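Plolach Board Game Table: Set-up Guide
Section 4. Marking out the playing grid

Read this section before you open the tape. Most people read it afterwards, which is why we wrote Section 4.6.

4.1 What you need

The Plolach top, unfolded and locked (see Section 3)
One roll of low-tack painter's tape
A straight edge at least as long as your forearm
A soft pencil
A damp cloth and a dry one
Patience, not supplied

The top measures 200 cm along its longer side. Any rulebook that calls for a bigger table than that is welcome to buy you one.

4.2 Cleaning the top

1. Wipe the whole surface with the damp cloth. Go right into the corners, where the crisps live.
2. Wipe again with the dry cloth.
3. Wait 20 minutes. Tape put down on a damp top will hold beautifully until your guests arrive.

CAUTION: Do not use furniture polish. It makes the top look splendid and nothing will ever stick to it again.

4.3 Laying the first strip

1. Decide which side of the table is the front. If two people disagree, the one who paid for it wins.
2. Measure in from the left at the front and make a small pencil mark. Do the same at the back.
3. Lay the straight edge between the two marks and draw a faint line.
4. Fix one end of the tape at the back, pull the roll towards you and lower the strip on to the line. Do not press yet.
5. Stand up and look at it from the end of the table. If it is crooked, lift it and try again. If it only looks crooked when you tilt your head, stop tilting your head.
6. Press down from the middle outwards.

NOTE: Do not stretch the tape. Stretched tape creeps back during the evening and takes the edges of the kingdom with it.

4.4 Laying the rest

1. Work across the table from the first strip, measuring each time from that strip and never from the one before. Small mistakes breed.
2. When all the long strips are down, turn to the cross strips and start with the one nearest you.
3. Press firmly wherever two strips cross. These lumps are normal. Playing pieces will lean on them, and players will blame them.
4. Trim the ends with scissors before you stick them. A knife will cut the tape, and then the top, and then your warranty.

The large grid suits Bralley and most games with figures taller than a thumb. For Pluvevico, which has 198 counters and a rulebook that contradicts itself on the subject of rivers, halve the spacing and set aside a whole afternoon.

4.5 Choosing a tape colour

Blue shows up well on most tops and peels off cleanly. Cream tape looks tasteful and cannot be seen after dark. Our tester Yulan Lu used green on a green cloth and spent one July evening playing by touch.

Blue tape on a plain surface:

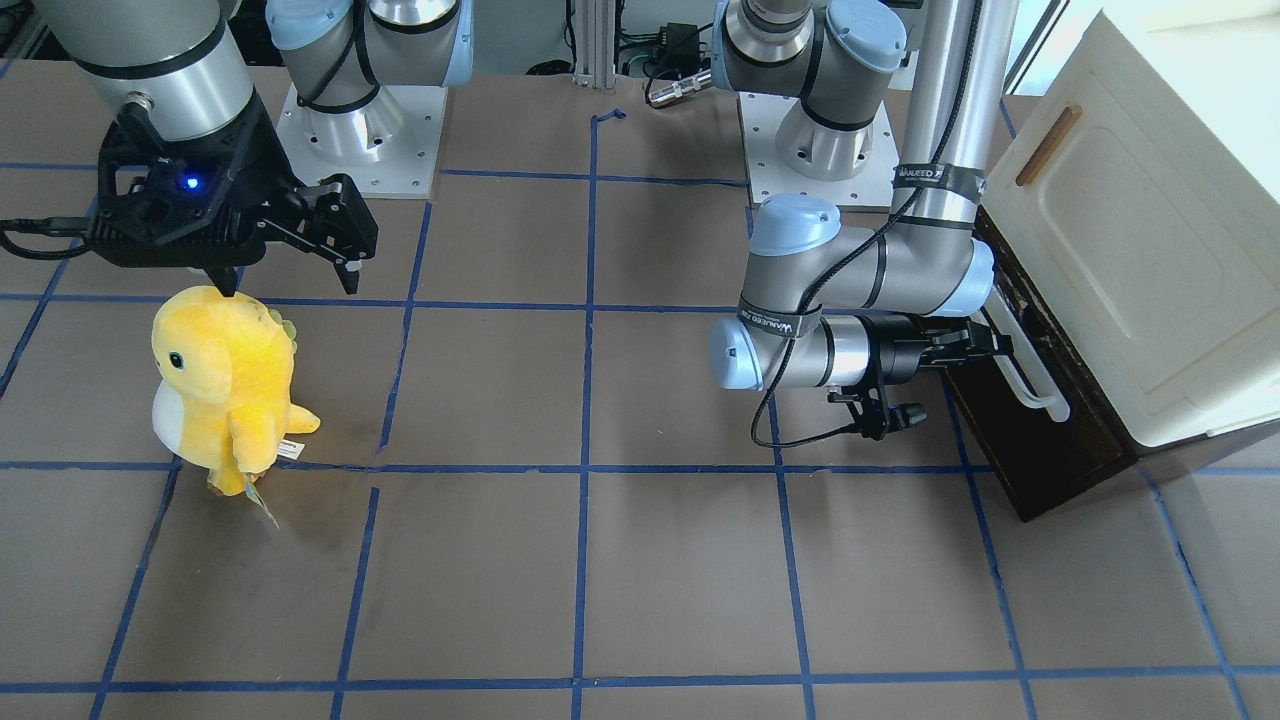
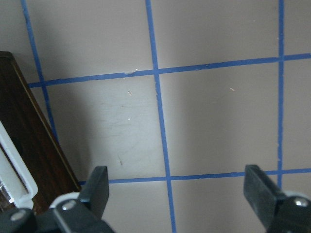
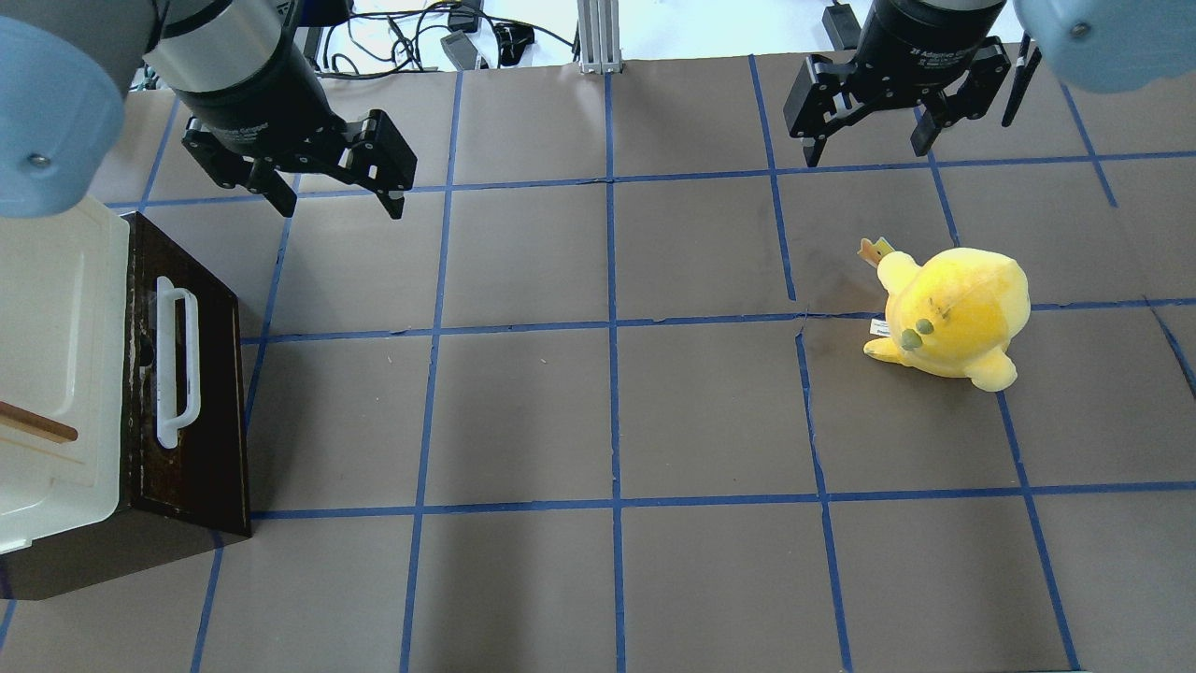

4.6 Putting things right

The tape lifts at the ends.
The top was damp or dusty. Take up the strip, go back to 4.2 and try to look surprised.

The squares are not square.
Few are. If the difference can be seen from a standing position, lift the cross strips only and measure again. If it can be seen only by the person who is losing, carry on.

The pencil line shows beside the tape.
Rub it gently with a clean eraser. Do not lick your finger and use that.

The tape has left a sticky line.
It was down too long. Warm soapy water will shift it, followed by more of the same. We suggest lifting the grid within 20 days, whatever the state of the campaign.

4.7 Taking up the grid

1. Remove all pieces, drinks and elbows.
2. Start with whichever strips went down last.
3. Peel each strip back slowly and low, nearly flat against the top. Pulling straight up is quicker and takes the finish with it.
4. Wipe down as in 4.2.

NOTE: Owners of the Benedetti folding leaf must take up any tape that crosses the hinge before closing the table. The hinge is stronger than the tape and has no interest in your game. Replacement leaves are listed in the spares catalogue as part 269.

Go on to Section 5, Fitting the cup holders.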